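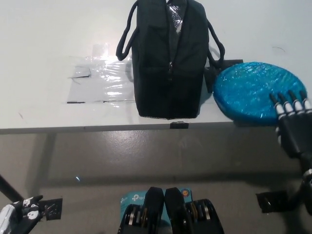
Zane Mägi wrote to ask whether a padded bag can go through the wash if the filling is stitched in, and whether the plastic it came with has to be thrown out first. Those are two of the questions we get most, so they come first on this page. The rest are in no special order.

Can I machine wash a quilted bag?
Check the label sewn inside. If it says hand wash or wipe clean, follow that. If there is no label, we recommend hand washing. The padding in most quilted bags is a thin sheet held in place by the stitching, and a spin cycle can bunch it up. Once it has bunched there is no good way to flatten it again.

How do I wash one by hand?
Empty it completely, including any inside pockets, and turn it inside out if the shape allows. Fill a sink with water at 30 degrees Celsius, add a small amount of mild liquid detergent, and press the bag up and down. Do not wring it. Rinse until the water runs clear, then roll the bag in a towel and lean on the towel to get the water out. Stand the bag upright to dry with the zipper open. Drying can take up to 3 days in a cool room -- please don't put it away before the padding is dry all the way through.

Do I have to throw out the plastic inside?
You don't have to. The clear plastic packed inside a new bag is there to hold the shape during shipping. Plenty of people keep it and put it back in when the bag goes on a shelf. Take it out before washing, and take it out if the bag is going to be stored anywhere damp. Plastic film is a suffocation hazard, so keep it away from babies, small children and pets.

What can I use in place of plastic?
Tissue paper, an old pillowcase, or a couple of T-shirts. Avoid newspaper, especially in a bag with a light lining. The ink rubs off.

My bag slumps to one side when I set it down. Is it faulty?
Usually not. Tall, narrow bags lean if the weight is high up or all on one side. Put the heaviest item in first, flat on the bottom, and fill up from there. If it still leans when empty, cut a piece of stiff cardboard to the size of the base and lay it inside. Wrap the cardboard in fabric or tape over the corners so they don't wear through the lining.

The zipper is stiff. What should I do?
Close it as far as it goes without forcing. Rub a plain white candle or a dry bar of soap along both sides of the teeth, then run the pull up and down a few times. Wipe off what is left over with a dry cloth. Don't use cooking oil. It collects lint and will mark the fabric.

The lining keeps catching in the zipper.
Stop pulling as soon as you feel it catch. Hold the lining flat with one hand, pulling it gently away from the teeth, and back the zipper off with the other. If this happens in the same spot each time, a line of hand stitching will hold the lining back from the zipper tape. Ott Lapiņa covers this in the second half of the Greenwood mending class. No sewing machine is needed.

Can rope-style handles be replaced?
In most cases, yes. Look at how they are attached. If the ends pass through a hole and are knotted on the inside, you can do it at home with cord of the same thickness. Cut both handles from the same length so they match. If the ends are sewn into a side seam, bring the bag in to us, as the seam has to be opened and closed again.

What does a handle repair cost?
It depends on the seam. We give a price at the counter before any work starts, and there is no charge for looking.

How do I get lint and pet hair off black fabric?
A lint roller works on the flat parts. For the stitched lines in quilting, use a damp rubber glove and stroke in one direction. A soft clothes brush is fine too. Packing tape will lift hair but can leave glue behind in warm weather.

How should I store bags that I only use for part of the year?
Clean and dry, standing up, and not pushed tight against each other. Tuck the handles inside or let them hang loose. Handles folded under the bag will press a mark into the padding over time. A closet shelf is better than an attic or garage. If you use a cover, choose cotton. An old pillowcase is good enough.

There is a musty smell after storage.
Open the bag fully and leave it outdoors in the shade for an afternoon. If the smell is still there, put an open dish of baking soda inside, close the zipper, and leave it overnight. Repeat if you need to. A smell that comes back every time usually means the padding is holding moisture, and the bag should be washed and dried again.

Which bags do you take for repair?
Fabric bags of any size, quilted or plain, with or without a zipper. We do not take leather. We also can't work on bags with wheels -- the Pevell shop handles those.

Do I need an appointment?
Not for drop-off at Climthorpe or Grekent. Please empty the bag before you bring it, and write your name and phone number on the repair slip. Keep the bottom half of the slip, as we ask for it at pickup.

Can I mail a bag in?
Not at the moment. We hope to start again after March and will change this answer when we do.

Page last updated 2019-03-03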